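Furdale opens its savings-in-crypto app to everyone after a long winter of testing

For immediate release

Well, we got there! As of this morning, the Furdale app is open to anyone in the UK who wants to put a little money into crypto without staring at a price chart all day. I've been writing these announcements for Furdale since we were four people sharing two desks, and I don't think I've ever been so pleased to press send on one.

If you haven't come across us before, Furdale lets you buy small, regular amounts of a handful of digital coins. You pick a sum, you pick how often, and the app does the buying. You can stop whenever you like, and you can take your money out whenever you like too (more on fees further down, I promise).

We started letting people in off the waiting list in February. The first group was 200 customers, and they were wonderfully blunt with us. They hated the old sign-up page. They hated the little chime it made after every purchase even more, and the chime has gone. By the end of testing we had 1,195 people using the app, with roughly 3,000 still on the waiting list, and all of those people can now come in.

The bit I'm most excited about is called Filletti. It's a setting inside the app that splits each payment into smaller slices and spreads the buying over several hours, so you're not putting the lot in at whatever the price happens to be at 9am. Coin prices jump about, as anyone who has owned any will tell you with a long face. Filletti won't stop you losing money if the market falls, and I'd be daft to claim it could. What it does is smooth out the price you pay over the day. It's switched off when you first join – have a read of the help page before you turn it on.
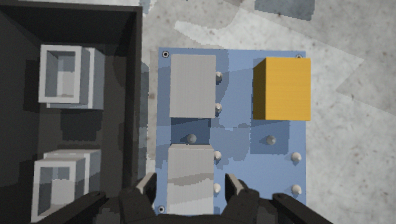 Does Furdale hold my coins, or do I?

We hold them for you through our storage partner, Trirkholm, which keeps them apart from the company's own money. If you'd sooner look after them yourself, you can move them to your own wallet from the settings page, and you'll pay only the network charge for doing it.

Trirkholm has worked with us since the first test version, and they've put up with a great many late emails from me. Most of the coins they look after for us are kept offline. A smaller share stays online so that withdrawals can go through the same day, and we check the balances against our own books every evening at six.

Now, fees. We charge one flat monthly fee and nothing on each purchase. The test group asked for this again and again – 229 of them wrote in about it, some more than once – and we changed the plan to match. The full price list is in the app and you'll see it before you hand over a penny.

A few things aren't ready yet. There's no joint account, and the tablet version still looks a bit squashed. We're also working with the payments firm Kinyua on faster bank transfers, which should arrive later in the year. I'd love to give you a month for that, but I've been told off for guessing before!

Crypto is risky. Prices can drop quickly, you may lose everything you put in, and you shouldn't use money you need for rent or bills.

About Furdale

Furdale makes a simple app for buying and keeping digital coins in small amounts. The company is independent and based in the UK.

Press contact

Write to the Furdale press desk through the contact form on our website. It comes straight to me, and I answer most messages before lunch.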